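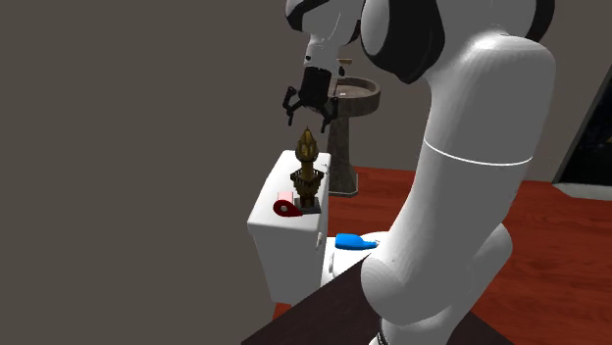

Murnosstead House News, Issue 28

Murnosstead House is delighted to announce a new series of commemorative keepsakes, going on sale this April to mark the anniversary of the house and its much-loved walled gardens. The series has been a long while in the making, and everyone here is so pleased (and, we admit, a little relieved!) to be able to share it with you at last.

There are 4 designs in the collection, each drawn from a part of the estate that visitors ask after again and again: the clock tower, the orangery, the long stone staircase down to the lake, and the old east gate, which many of our neighbors will remember walking through on school trips. The drawings were made over two summers by illustrator Ruwan Liyanage, and the pieces themselves were produced by Heitmann, whose workshop also restored our dinner service some years ago.

"I must have sat in front of that staircase for weeks," said Liyanage. "People kept stopping to tell me about weddings and picnics and lost dogs, and I hope a bit of all that found its way into the lines."

The series is limited to 2,000 pieces, with 595 set aside for members of the Friends of Murnosstead, who may reserve theirs at the front desk or by mail. Any member pieces left unclaimed at the end of the month will go to the gift shop in the stable yard. Each comes in a keepsake box with a short printed history of the building it shows.

Proceeds will go toward repairs to the orangery roof.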